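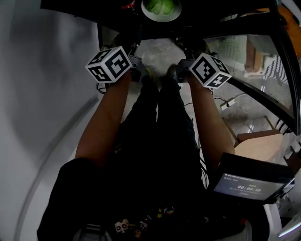 Both hands full, forearms bare.

Old Names, Still Working: Looking After the Household Goods Your Grandparents Refused to Throw Away
By Sevim Ersoy
Filed under: Kitchen, Cupboards, Things With a Badge On
39 comments

My mother's kitchen in Ivside had a Geven mincer, a Soylu coffee pot and a Clovemow carpet sweeper, and between them they saw off three cookers and a marriage. All three makers have long since packed up. The goods haven't, and I now own the lot, along with a box of spare parts that fit none of them.

If you've inherited something similar, or paid too much for it at a car boot sale, these are the habits that have kept mine going.

The mincer

Take it apart every time. All of it, including the big wing nut that you tell yourself can stay on. Push a crust of stale bread through first, which brings most of the meat out with it, then wash the parts by hand in hot soapy water and dry them straight away with a tea towel you don't love.

Old mincers are often tinned cast iron, and the dishwasher will have that tin off in a few goes. You'll open the door to something the colour of a wet pavement. If the coating has already gone patchy or the metal underneath is rusting, retire it from food and clamp it to a shelf to look rustic.

A blunt blade squashes where it should cut. Lay a sheet of fine wet and dry paper on a piece of glass, grit side up, put a little water on it and rub the flat side of the blade in small circles until it shines evenly. Do the same for the perforated plate. Rinse both well. Keep the blade and plate together afterwards, as they wear to suit each other, like my aunts.

When you put it back together, the flat side of the blade faces the plate. I had mine the wrong way round for an entire winter and blamed the butcher.

The enamel coffee pot

Brown stains inside come off with a spoonful of bicarbonate of soda in hot water, left overnight. Repeat before you reach for anything stronger. Wire wool takes the shine off enamel and after that it stains twice as fast, so you've bought yourself a hobby.

Let it cool before it goes anywhere near cold water. Enamel is glass on metal and the two don't shrink at the same speed. A chip on the outside is a blemish. A chip on the inside means the pot is now a vase, and rather a good one.

Mine has 367 stamped on the base. For years I took this for a serial number and felt quite special, until I met a woman with the same pot and the same number. It's the pattern number. They made thousands.

The carpet sweeper

Turn it over on newspaper and cut the hair off the brush with nail scissors, along the length of the roller. Pull what's left out with tweezers. Don't do this before lunch.

The rubber tyres go hard and slippery with age, and then the wheels slide along without turning the brush. Wipe them with a damp cloth first, as it's often only polish off the floor. If they're past it, a wide rubber band on each wheel will do for a while. One drop of light oil on each axle, wiped off afterwards, stops the squeak. Two drops will find the carpet.

Anything with a plug

Looking at it is free. Plugging it in is another matter. Old flex with a cloth covering, a two-pin plug, or rubber that crumbles when bent should all go to a proper electrician before they go near the wall. My Geven iron has been checked and rewired and it presses a shirt beautifully, though it weighs as much as a toddler and I treat it with the same caution.

Badges, transfers and boxes

Collectors get very worked up about badges. Printed transfers on tins and bread bins come off with washing-up liquid and a bit of enthusiasm, so use a barely damp cloth and dab. Metal badges can have a light rub of polish on a cotton bud — mask the paint round them first with tape, and peel it off slowly.

Keep the box if you have it, and the booklet. Store them flat and dry, away from the boiler. The Clovemow booklet claims 101 uses for a carpet sweeper. I have read it with care and can find one.

Spare parts

Measure before you buy. "Fits most models" means it fits the seller's. For mincers, take the width of the plate and of the hole in the middle, and check whether there's a notch on the edge. Write it all on a label and tie it to the handle, or you'll be measuring again in October when you want to make chutney.

I once followed an online listing for a Soylu lid with 3,191 people watching it. It went for more than my bicycle. I use a saucer.

Next time: bread bins, and getting the smell out of them.

More in Kitchen: Sharpening scissors | Wooden spoons, when to give up | What to do with odd lids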